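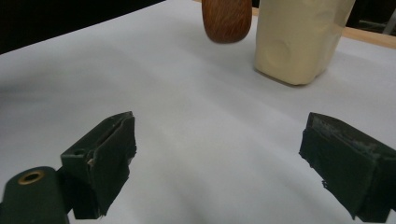
By Furnent, Kids' News Explainer Writer

What does a speaker do in a parliament? I used to think it was the person who gave all the speeches. Nope! The speaker mostly keeps order while everybody else talks.

Let's make up a country and call it Zedholm. Its parliament has 179 members, and each one was picked by voters. Imagine all of them shouting at once about school lunches – what a racket! So the members choose a speaker, who decides whose turn it is and tells people to quiet down (sometimes over and over).

The speaker also runs the votes. Say there's a plan to build a new bridge in the town of Rukley, and 69 members vote no. If everyone else votes yes, the plan passes.

In some countries the speaker stops taking sides after getting the job. In others, the speaker stays loyal to a party, and people argue a lot about whether that's fair. I go back and forth on it myself!

Next time your class has a debate, ask if you can try being speaker.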